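How to Sort, Clean and Rematch a Drawer Full of Wireless Earbuds

Posted by Estrella Quintero, 4/28/19
Filed under: Small Electronics, Drawers of Shame

Every household that owns more than one pair of wireless earbuds eventually owns an unknown number of pairs. Ours are all white. They were bought at different times by different people, and at some point the left bud of one set moved in with the right bud of another and everybody went on charging them like nothing had happened.

What follows is the method I use at home, and the one I used last October on the lost-and-found box at the Mudaliar Street reading room, where people leave earbuds behind the way they used to leave gloves. Set aside an evening. The sorting goes quickly. The cleaning does not.

What you need

A table with a light, plain top, or a pale towel over the one you have
A shallow tray with a rim
A small plastic bin for the finished ones
A dry, soft toothbrush that will never again be a toothbrush
Lint-free cloths
Cotton swabs
Rubbing alcohol
Wooden toothpicks
A charging cable that fits each kind of case you own
Masking tape and a pen
Good light and a phone to test with

Step 1. Round them up

Check coat pockets, gym bags, the dish by the door, and the gap beside the driver's seat. Check the laundry too. Bring it all to the table before you start opening anything, or you will clean four buds beautifully and then find a fifth in a bathrobe.

Anything that has been through the wash goes to one side to dry out. Leave it for a couple of days and don't charge it in the meantime. Skip the bowl of rice. You will only end up with rice in the charging port.

Step 2. Empty every case

Open each case over the tray and tip the buds out gently. The rim matters here. An earbud dropped on a bare table rolls in a curve, off the edge, and under whatever piece of furniture is heaviest.

Put a scrap of masking tape on the bottom of each case and give it a letter. Then put a tinier scrap, with the same letter, on each bud that came out of it. You are recording where they were living, even if you suspect they shouldn't have been. If the matching goes badly you can at least get back to the mess you started with.

Step 3. Look at the hinges and lids

A case with a floppy lid will still charge, usually, but it will also open in a bag and let its tenants go. Close each one and turn it upside down over the tray. If it stays shut, good. If it opens, it's a desk case from now on. Write DESK on the tape.

Step 4. Read the small print

Most buds have an L or an R somewhere on the stem or the inside face, in gray lettering designed for the eyes of a hawk. Many also carry a model number. The case normally has its own number under the lid or on the base. Tilt it toward the lamp, and if that fails, take a photo with your phone and zoom in.

Group by model first and by side second. Two lefts do not make a pair, no matter how well they get along in the case. I once wore a pair of lefts for a whole bus ride and assumed my head was uneven.

Step 5. Clean the buds

If yours have silicone tips, pull the tips off and wash them in plain warm water. Let them dry completely before they go back on.

For the bud itself, hold it with the mesh facing down and brush lightly. Facing down, the wax falls out. Facing up, you are packing it in like a mason. Wipe the outer shell with a cloth just dampened with alcohol, and keep the damp part away from the mesh and the tiny openings. A toothpick is for the seam around the mesh and must never go through the mesh. I have a right bud that can tell you what happens.

You will be tempted to look closely at what comes off. Don't eat first.

Step 6. Clean the cases

Pocket lint collects at the bottom of the charging wells, and it's the commonest reason a bud won't charge. Brush each well dry. Then touch a barely damp swab to the metal contacts, give it one turn, and follow with a dry swab. Do the same around the lip of the lid, where the gray line lives.

The charging port gets a toothpick and a light hand, with the cable unplugged. My friend Feven Alemayehu got a piece of felt out of hers the size of a lentil and has been insufferable since.

Leave everything open for 15 minutes so the alcohol can clear off before you plug anything in.

Step 7. Charge and test

Put one left and one right of the same model in a case that matches them and plug it in. Once the buds show at least 50 percent, pair them with your phone and play something with a voice in it. Speech gives away a weak side faster than music does.

A newly introduced couple may refuse to speak to each other. Most sets have a reset, often a long press on the case or on both buds, and the manual for your model will say which. If only one side plays after a reset, clean the contacts again and try once more. After that, call it a single and move on with your life.

Peel the tape off each pair as it passes. Leave it on the failures.

Step 8. Lay out what you have

Spread the cases and buds across the middle of the table with some space around each, and keep the tray and the yellow bin within reach. This is the point where you find out whether you have a collection or a problem. Matched sets can go straight to the bin. Cases without buds sit together, and buds without cases sit together, and you will feel briefly hopeful that the two groups are compatible. Check the model numbers again before you act on that hope. 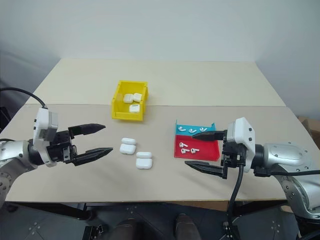

Step 9. Decide about the leftovers

Some makers sell single replacement buds or cases, so look up the price before you throw a healthy half away. A lone bud that works is fine for phone calls and for listening to the radio while pretending to listen to someone else.

The dead ones have batteries in them and stay out of the trash. Tape them into an envelope and take them to a battery or electronics drop-off. Write the date on the envelope if you know yourself well. Mine sat by the door until it was nearly furniture.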